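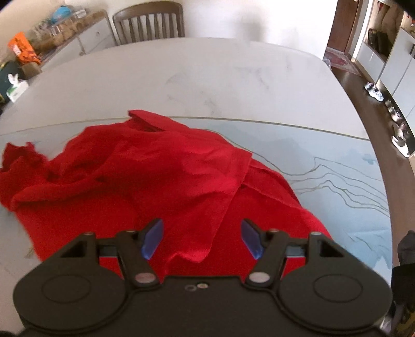
September 2019

Cloth runs again, all day. Ruairi Halliday wanted the flattening task finished before the paper draft goes round, and I had the Parnuvmont house to myself until evening, so I did the demonstrations there and the labeling after dinner.

Protocol as before. Drop the cloth from shoulder height, leave it as it falls, start recording, find a free corner, pinch, drag outward, release, regrasp. A demonstration ends when the cloth is flat or when I have used up the regrasp limit. I kept 46 and threw out 33. Most of the discards were my own doing: I moved the wrist too fast and the pose track broke up, or I closed the fingers on two layers when the label calls for one. The script flags the first kind. The second kind has to be found by eye, and that took most of the evening.

The one-layer pinch is still the weak point. The fingertips give a little when they meet the table, which helps them slide under an edge, but past a certain pressure they splay and the cloth slips out. Approaching at a shallow angle works better than coming straight down. I wrote this in April as well and then forgot it. I have now put it at the top of the operator sheet.

Tracking was worse over the marble pattern than I expected. Reflections shift when the hand moves and the matcher locks onto them. I changed the outlier threshold from the Fumau default to the tighter one and reran the morning's batch. Four demonstrations that had failed came back with usable poses. None that had passed were lost. I will keep the tighter setting for this house and check it against the other houses before changing it for the whole set.

Trained overnight on the older data, without today's, to have something to compare with. The policy reaches for the highest fold nearly every time, whether or not that fold leads to a corner. Lukoševičius put this down to the camera height in the spring notes. I am less sure. In the older set I was the only operator, and I tend to grab the highest fold myself when I am tired. If that is the cause, a new camera mount will do nothing for it, and today's runs should show a difference, as I forced the first grasp to a corner whenever one was showing.

Test for that: train two policies, same number of demonstrations each, one with the forced first grasp and one without. Same starting piles for both. Score by covered area after four grasps, no credit for anything later. Ruairi prefers scoring at the end of the run, but that hides a bad first grasp behind a lot of tidying up.

Bikmont replied about the spare finger tips. Two weeks. The left one on my unit has started to tear near the base and I would like to finish the set on the same pair, so I am going to stop doing practice grasps between runs.

Still to do: copy the cards, back up the labels, rename the April folder so that it sorts correctly, send Ruairi the discard list with reasons. Wrist sore. Stopped at eleven.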